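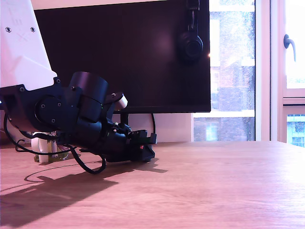
Fig. 1 - Desktop arm, gripper low over the table. Note the cable loops.

Week 11 - costing a small arm cell

Budget line one is never just the arm. Add motors, gripper, cables, screws, printed links. Skomex quote covers the arm only - read the second page. Pillai bundles a spare gripper, longer wait though.

Spares: allow 20 per cent of the hardware total. Cable ties, $10. Put them in, people forget.

Desk space is a cost to. Measure reach before you order, then check what else lives on the desk.
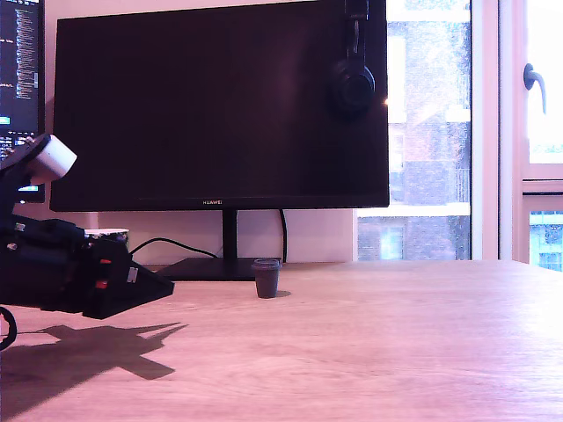
Fig. 2 - Gripper pointed at a small dark cup, monitor stand right behind.

For Skirkton lab: draft budget, one page, due start of September. Bring it to room 103. Use the Ilier template, centre colum for freight.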